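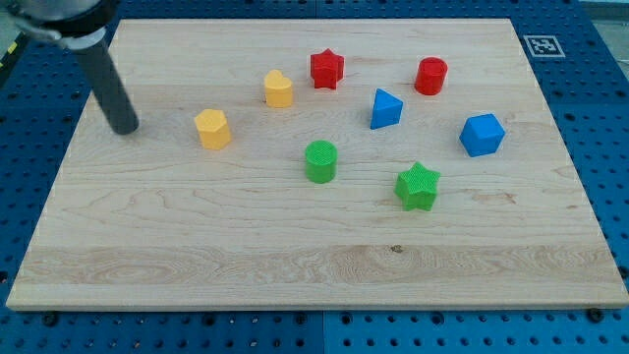
3 min read

Speaker notes, Skallell meetup, January 13, 2021

Slide 1. Leave it up while people find chairs. Don't start talking until the door shuts. Last time I did and had to give the opening joke twice, and it was weaker the second time.

Hello. I teach a robot to push blocks. My parents have stopped asking follow-up questions.

Point at the rod. No fingers, no gripper, no suction. It's a stick. People expect a hand, so give them a second to be disappointed. The stick is good for us: it can nudge, and it can fail to nudge, and there isn't much else to argue over when we read the logs.

Then the blocks. Red star, green star. Yellow heart. Blue cube. Every one of them has a color and a shape you can say out loud, and that matters more than it sounds. When somebody types "push the star left" we have a problem, and we have it on purpose. Which star? Let the room answer. Somebody always says "the red one" with great confidence. Ask them why.

Slide 2. What an example is.

An example for us is a sentence plus a push. A person drives the stick, another person writes what the push was for. "Move the heart next to the hexagon." Fine. We also got "put the yellow guy with his friend," which I kept. (Pause. If no laugh, move on.)

The first plan was to hand operators a list of tasks and have them do each one. We got 47 examples on the first day, all very tidy, and the model learned to be very tidy. Put a block anywhere unusual and it drove the stick to where the block would have been if everyone had better manners.

So Begoñe Vidal changed the order. Operators now push whatever they like for a while, and the sentences get written afterward by someone watching the recording. I was against this. I have an email in which I am against this at some length. Do not read the email out, even if Begoñe asks.

Slide 3. The mess.

Things people do when you tell them to push whatever they like: they make a line. They make a circle. They shove everything into one corner and call it finished. Estíbaliz Carretero went through a week of it and found that the far corners of the board hardly came up at all, so we now start some runs with blocks parked out there. Say "parked," not "strategically initialized." I wrote the second one on the slide and I'm sorry.

Also worth saying: the bad pushes stay in. Missed the cube, came around, tried again - keep it. A model that has only seen clean pushes has no idea what to do after a miss, and it will miss.

Slide 4. Numbers.

1000 examples in the Cifuentes set so far. It's a small set. If somebody from a large lab is in the room they will look kind about it. Let them.

2 people label each recording without seeing the other's sentence. Where they disagree we keep both. "Slide the green cylinder toward the triangle" and "get the green one out of the way" can be the same push, and I'd like the model to know that before it meets my relatives.

Slide 5. What I'd do over.

Write the labeling guide before hiring labelers. Decide early what "next to" means. We have 4 definitions in the project wiki and they do not get along.

Questions. Likely ones: why not simulate it (we do, the blocks slide too nicely there), does it work on other shapes (haven't tried), can I have the data (ask me in January next year). If the question is about wages for labelers, answer it properly and don't be cute.

Thank Trirudside for the room. Take the clicker back to the front desk.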